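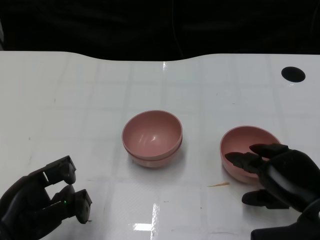 The Bowl Years

My grandmother owned one good bowl. It was brown, it weighed as much as a brick, and everything went into it: bread dough, pea soup, wool waiting to be wound, once a litter of kittens. She would have laughed at my kitchen, where I counted the bowls last winter and stopped when I got to a number I didn't want to say out loud to my husband.

I love bowls. I love them more than plates, more than cups, far more than vases, which mostly stand around waiting for an occasion. A bowl is ready for anything. You can eat breakfast out of it, beat an egg in it, drop your keys in it, and carry it to the sofa with one hand while the other one holds the book. So when I noticed that everybody I knew was eating dinner out of a bowl (pasta, salad, roast chicken, things that used to be strictly plate food), I wanted to talk to people who think about them even more than I do.

The first one was easy to find. Oľga Mikuš has been throwing bowls in Jastham for most of her working life, in a long, low building that used to store seed potatoes and still smells a little like it when the heat comes on. She fires 252 pieces in a full kiln and she can tell you which shelf a bowl sat on by looking at the glaze near its foot. I tried to catch her out with three of them. She got all three.

"People look at the outside," she told me, turning one over in her hands. "The outside is for the shelf. You live with the inside."

I have thought about that nearly every day since. She makes you put your whole hand in, palm down, and run it around the wall. In a good bowl there is no corner, no place where the floor stops and the side begins. A spoon follows the same path your hand did, and the last mouthful of soup comes up without a chase. Then she handed me a bowl with a flat bottom and a sharp turn, one of her own from years ago, and I understood at once why rice had always collected in a ring around the edge of my old set at home.

Her best seller is a shape she calls Asa, after the aunt who asked for the first one. The aunt wanted something she could hold in her lap with arthritis in both hands. What came off the wheel was deep and round, a bit narrower at the lip than seemed fashionable, with a rim thick enough to get your fingers under. Oľga made five. The aunt kept one and gave away the rest, and the people who got them wanted more. These days there's a waiting list, and Oľga writes it out by hand in a school notebook, crossing out names with a ruler.

Now, color! I could write this whole piece about color. For years every serious kitchen I walked into had white bowls, or that speckled oatmeal glaze that looks like a bird's egg. I own plenty of both. But the dusty pinks have been creeping in, and I'm completely won over. A muted pink is a kinder background for food than white is. Green soup looks greener in it. Plain yogurt looks like you made an effort. Lentils, which need all the help they can get, turn a handsome brown. Oľga resisted for a long time because she thought pink belonged in a nursery, and then one February she mixed a test batch with a little more gray in it and ate her own lunch out of it for two weeks. She sells more of that glaze now than of the other colors put together.

From Jastham I went to see Gediminas Mets, who comes at the whole thing from the other side. He runs Lepik, a shop and lending library for tableware, with 702 bowls on open shelves and another couple of walls of plates that he calls "the competition." You can borrow a stack for a birthday dinner and bring it back on Monday terms, as he puts it, meaning rinsed but not polished. I spent a whole afternoon there and would happily have moved in.

Gediminas has opinions about how a bowl should be chosen, and the first is that you should never buy one off a shelf. Take it down. Set it on a table at the height you eat at, sit, and look into it, as that is the view you'll have of it for the next twenty years. He keeps an old kitchen table near the window for this purpose, with a chair that nobody is allowed to pile coats on. I sat there with bowl after bowl. Some that had looked elegant at eye level went dull and shallow from above. Others, plain little things I'd walked straight past, suddenly opened up.
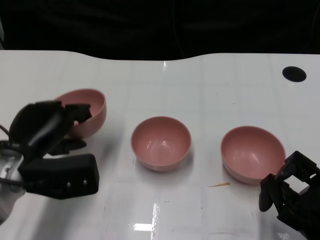 Buying three of the same bowl is his other great cause. Two is a couple, he says, and four is a set, and people with sets get anxious about chips. Three gets used. I thought this was only a nice bit of shop talk until I tried it, and now I'm a convert. Three matching pink bowls across a white tabletop already look like a meal is coming, even with nothing in them. Tip one on its side and leave the others upright and you learn a lot in a second or two: how round the outer wall is, how far down the hollow goes, the way a smooth inside picks up a soft highlight from the lamp overhead. I do this at home all the time now. My husband has stopped asking.

We use ours like this. One holds whatever we're eating, one holds whatever goes on top, and the last is for peels, pits, and bones. Shelling peas with that arrangement is a pleasure. So is eating mussels. On weeknights it's noodles in one, cucumbers in vinegar in the next, and a heap of herbs in the last, still on their stems so that everyone tears off what they like. There's no serving dish to wash, and passing a bowl across the table is friendlier than passing a platter – you look at each other when you do it.

Weight matters more than I had guessed. Gediminas let me carry a stack of his heaviest stoneware from one end of the shop to the other, and by the time I put it down I was ready to hear about alternatives. He is no snob about this. He stocks enamel, wood, tin, and a molded range called Lamen that costs very little and bounces when you drop it, which he demonstrated twice with obvious joy. Families with small children take those home by the armful. His rule is that you should be able to lift a full one by the rim with your weaker hand. If your wrist wobbles, put it back.

Size is where most of us go wrong, me included. I used to buy big because big looked generous. Then dinner sat at the bottom like something that had fallen down a well. What you want for every day is a bowl you can cup in two hands with your fingertips not quite meeting. Fill it two thirds of the way and it looks abundant, and there's still room to stir without losing chickpeas over the side. Keep one enormous bowl for salad and popcorn, and be strict with yourself about the second enormous bowl. (I have three. I'm working on it.)

As for looking after them, both of my experts were more relaxed than I expected. Oľga washes hers in hot water with ordinary soap and stacks them with nothing in between, though she does wipe the foot of each one first because grit there is what scratches the bowl below. Gediminas puts a square of old dish towel between his. Neither of them uses the top shelf. A bowl you need a stool to reach is a bowl you've retired, and if you haven't used one since the leaves came down, somebody else should have it.

I asked Oľga how many she has made altogether. She doesn't know, and the number doesn't interest her. She does know that she threw 2,000 before she made one she liked, and that the one she liked cracked in the kiln. She kept it anyway. It lives on the windowsill above her sink, holding clothespins and a stub of pencil, and while we talked she reached into it without looking, found the pencil, and added my name to the notebook.

Lepik lends to anyone with a local address. Oľga Mikuš opens her workshop to visitors in the mornings, and asks that you knock loudly.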